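Scuffed gray storage bins - can they be cleaned up, or do I live with it?

Posted in Home > Storage & Organizing

Danuta Zawadzka
Joined in February, 9 posts

Hi all, hoping somebody has been through this. I took over a set of big gray rectangular bins when a shop near me closed down (the seller called them Bedden bins, no idea if that's the maker or just the name on his invoice). Solid things, sloping sides, thin rim around the top, and I paid 49 dollars for the lot, so I'm not complaining about the price!

My trouble is the insides. The floors are covered in pale scratches and there's a cloudy, dusty look that I can't get rid of. I wipe, it looks great while it's damp, and ten minutes later the haze is back. One wall in particular has thin dark vertical scratches all down it, like somebody dragged metal things in and out for years. I've tried dish soap, then baking soda paste, then one of those white eraser sponges, which I think made a shiny patch and nothing else.

They're going to hold the odds and ends that don't belong anywhere in my place. Kids' pretend food, cups, a scoop, rolls of tape, that kind of stuff. So nothing fancy, but little hands will be in there and I'd like it clean. Is there a trick to this, or are scratches just scratches? And do you line yours with anything? My sister says shelf liner, my husband says leave it alone.

Also, second thing while I'm here - does anybody have a system for keeping small round things from rolling to one end? Mine all end up in one corner every time the bin gets moved.

Torquil Carnegie
Joined 5 years ago, 100+ posts

Scratches are scratches, sorry. But the haze you can do something with, and I think you've got two different things going on there.

Part of it will be dust and old grime sitting down in the scratches. A flat sponge just skates over the top of that. Get a stiff nylon brush (not wire!) and warm water with a good squirt of dish soap, let it sit 5 minutes, then scrub in the direction of the scratches and then across them. Rinse properly. I take mine out in the yard and use the hose, and I dry them with an old towel right away, because our water is hard and air drying leaves a film of its own. If you still see a white bloom after that, wipe it down with half vinegar, half water and rinse again. Don't mix the vinegar with anything that has bleach in it.

Whatever is left is the surface of the plastic being roughed up, and it only looks dark when it's damp for the same reason a scuffed shoe does. I used to rub mine with a trim restorer for cars and it looked fantastic for a week. Wouldn't do it with kids' things in there though, it stays a little greasy. And go easy on the eraser sponge, it's a very fine abrasive and that's where your shiny patch came from.

On the rolling thing, I gave up on dividers. I bought a Clamwood insert once and it slid around as much as the stuff did. What works for me is standing one tall thing in a far corner and letting it hold something.
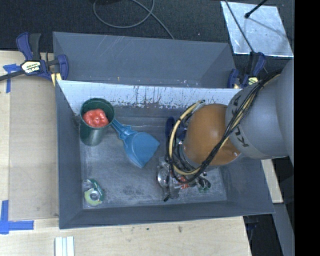 A green cup with a red pepper-shaped thing sitting in the mouth of it doesn't take up any more floor than the cup alone, and you know right away where the pepper is. Long things like a scoop can lie right up beside the cup with the handle against it. Tape goes flat, always flat, never on its edge, or it's off on a trip the first time you pick the bin up. I leave mine in the packaging until I need it too, keeps the sides of the roll from picking up fluff.

Liner, I'd say yes if the noise bothers you and no if it doesn't. Crumbs get underneath and then you're cleaning two things. I pulled mine out after one winter - Tuesday is trash day here and I didn't even wait for it, I drove it to the dump.

Kozłowski
Joined 2 years ago, 9 posts

agree with the brush. we had the same gray ones in the garage, no liner, never missed it. if you do want one get the thick ribbed kind, the thin stuff from Budel curled up at the ends on me

Danuta Zawadzka

Thank you both! Did the first bin with a nail brush since that's all I had in the house and the water came off brown, so there's my haze. The dark lines on the wall are still there but I can live with those. Vinegar tomorrow. Not telling my husband he was right about the liner.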